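Subject: Re: [kitchen-share] Utensil caddy, what do you keep in yours?
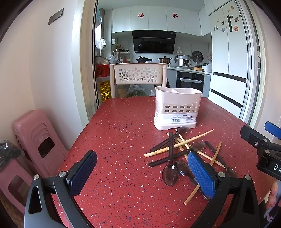

I will answer the question about drainage first, because it was the reason I started to look for a new caddy. My old one was a tall ceramic jar from Flosau, very nice to see, but closed at the bottom, and every few days I had to pour out gray water. The new one is pale pink plastic with two compartments and a wall in the middle. It has two rows of oval holes in the front and a raised tray at the base. I did not yet peel off the label with the barcode. The brown spoons and all the chopsticks are still in a pile on the red table, so please do not judge the order of my kitchen by it.

Ikhsan Ngau wrote in September:

> Dear all,
> I moved to the smaller apartment in Dritevcombe and I have one drawer
> only. The cutlery tray takes all of it. I think to put spoons and
> chopsticks in a standing caddy near the sink, but my sister says they
> will smell after one month if the water stays in it. Does anybody have
> a caddy with two parts? Do you put the chopsticks with the tip up or
> down? And what do you do with the disposable ones from takeout? I
> counted mine yesterday and I have 49 of them.
> Ikhsan

Ikhsan, your sister is right about the smell, but I think it depends on the holes more than on the month. With the jar I had the smell after 19 days in summer. I know it so exactly as I had written the date of washing on the calendar.

For the tip, I put chopsticks with the tip up, and spoons with the bowl up also. Then the part which goes in the mouth does not touch the bottom. My mother does the opposite - she says that hands should touch only the handle, and she is also right, so I leave this to you.

My plan for the two parts is spoons on one side and chopsticks on the other side. Before this I had everything mixed, and in the morning it was always necessary to dig. The dark chopsticks I will keep for every day. They can be washed many times and do not become rough.

About the disposable wooden ones I am more strict now. I use them once more for cooking, for example to turn dumplings, and then they go out. We order noodles from Tastier too often, and they always give extra pairs, even if I write in the order that we do not need them. The thin bamboo sticks I keep in a dry box, to test if a cake is ready.

One more practical thing. Please measure the height under your shelf before you buy. I forgot it the first time, with a caddy from Wubshet, and had to return it - the long cooking chopsticks did not go in and out without tilting.

If you find a small brush which fits well in oval holes, please write to the list. I use an old toothbrush and it is a little too wide.

Best regards from a kitchen with no drawer at all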